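Rutville Rain Gauge Notebooks, README

Last touched 26 November 2024 (Kelly)

What this is

Typed-up daily rainfall from the paper notebooks kept at Rutville and Vilby. One row per day per gauge. Plus the remarks column, which is honestly the best part. Frost, hail, "creek over the road again", who was away and didn't read the gauge.

Not an official record. If you need numbers for an insurance claim or a court thing, go to the weather bureau.

Files

rain_daily.csv - the main one, start here
remarks.csv - free text, joined to the above by row_id
gauges.csv - one line per gauge, where it stood, when it moved
notebooks.csv - which page of which notebook each row came from
CHANGES.txt - what it sounds like

There are 37 notebooks. Two were water damaged, ironically, and have gaps where the pages stuck together. Gaps are left blank. Blank is NOT zero. Please, please don't fill them with zeros and then email me about the dry spell.

Columns in rain_daily

row_id - number, never reused
gauge - short name, see gauges.csv
date - day the gauge was read, year first
mm - rain in millimetres, one decimal
orig - exactly what the notebook says, incl. inches and points
trace - y if they wrote "trace" or "tr" or "spits"
multi - y if the reading covers more than one day
flag - see further down

Readings were taken at nine in the morning and cover the 24 hours before. So rain on a Tirkden Road gauge that fell at lunchtime shows up under the next day. Everybody trips on this at least once.

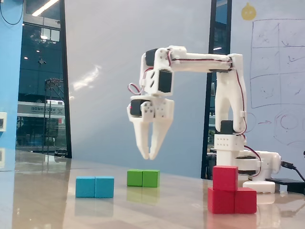 Older notebooks are in points, 100 to the inch. Converted with 25.4 mm to the inch and rounded once, at the end. If orig and mm don't seem to match, check whether the writer switched to metric partway down the page. Edileuza Leite went through all of those by hand and her call is what's in mm.

Flags

A - handwriting unclear, best guess
B - two typists disagreed, third person decided
C - date worked out from the lines above and below
D - gauge known to be leaking or blocked (leaves, a wasp nest, once a frog)
E - total at foot of page doesn't match the days

Flag E pages: we kept the days and ignored the total. People add up badly at the end of the month, same as me.

How it was typed

Every page typed twice by different people, then compared. Iolanda Bastos wrote the compare script. Valdir Godoy did the Vilby books nearly on his own as first typist, with Oleksandra Dovhaniuk as second. Disagreements were mostly 1 vs 7 and 3 vs 8. Check batches of 1,000 rows, fix, next batch.

Known problems

The Oddsson gauge moved 12 metres in March one year, out from under a tree. Numbers jump afterwards. We have not adjusted anything. Use gauge_id oddsson_a for before and oddsson_b for after, don't glue them together for a trend.

Summer holidays. Lots of multi = y. The whole amount sits on the day somebody got home and read it. If you're counting wet days, drop these first.

Hail was sometimes melted and measured, sometimes just noted. Remarks usualy say which. Not always.

Vilby spelling is all over the place in remarks. Left as written. Search for "neighbor" as well as "neighbour", and "drizle".
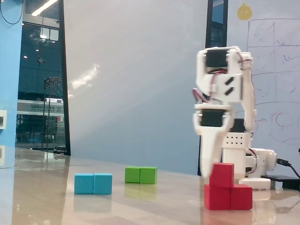 Privacy

Remarks had names in them, who was sick, who owed who a load of hay. Living people's names swapped for initials. Anything about someone's health taken out and replaced with [removed]. If you spot one we missed tell Kelly and it'll be gone in the next version.

Good for

Local history, school projects, checking whether Grandad was right about that flood. Colour-coded calendars look great, someone please make a better one than mine.

Not good for

Anything by the hour. Storm intensity. Comparing Rutville with Vilby day by day, the two readers did not keep the same habits and one of them slept in.

Using it

Free to use and share, just say where it came from: "Rutville Rain Gauge Notebooks" plus the version number at the top of CHANGES.txt. Scans of the pages aren't in this download, too big. Ask and we'll sort out a way to get them to you.

To do

- retype the pages with pencil over pen
- lat/long for tirkden_rd, currently just the nearest corner
- fix the date format in notebooks.csv, its day-first in some rows still
- Iolanda to put the compare script in with the rest

Corrections: send row_id, what it says now, what it should say. Notebook page too if you've got it.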